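Section 11: Setting Up the Edent Booking Terminal for Golf Courses
June
By Robel Gebretsadik

Before you begin, check that the terminal is connected to the clubhouse network and that the course record has been approved by the regional office. A course without an approved record cannot release tee times to visitors.

1. Switch on the terminal and sign in with the manager's account.

2. Open Courses and select the course you wish to set up. At clubs with two courses, such as Flamska and Nevine, each must be set up separately.

3. Enter the first and last tee times for the month. Times are entered in the 24-hour form.
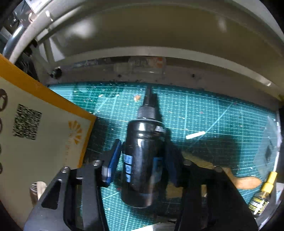
4. Set the interval between groups. The terminal accepts any whole number of minutes up to 20.

5. Enter the visitor limit for the season. The highest figure allowed is 300. Bookings above the limit are placed on the waiting list and must be released by hand.

Note: Members' bookings do not count towards the visitor limit. Guests playing with a member do.

6. Select Save, then Publish. Tee times are not shown to visitors until both steps have been completed.

Caution: Do not switch off the terminal while publishing is under way. If the power fails, code 519 will be shown at the next sign-in. Select Restore and repeat steps 3 to 6.

Driving range and practice bays

Practice bays are booked by the half hour and are set up under Range, using the same account. Enter the number of bays, the opening hours and the price of a basket. 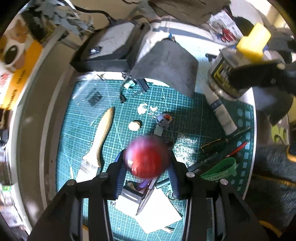
Each type of range ball must be given a colour in the terminal before baskets can be sold. The colour is printed on the customer's receipt and should match the balls supplied. A shiny red ball, like the one held above the green mat, would be entered simply as Red; shades and finishes are not recorded. Where two types share a colour, add a short name – Alemayehu Short, for instance – so that staff can tell them apart on the sales screen.

7. Select Save. Range settings take effect at once and do not need to be published.

8. Print a test receipt and keep it with the course record.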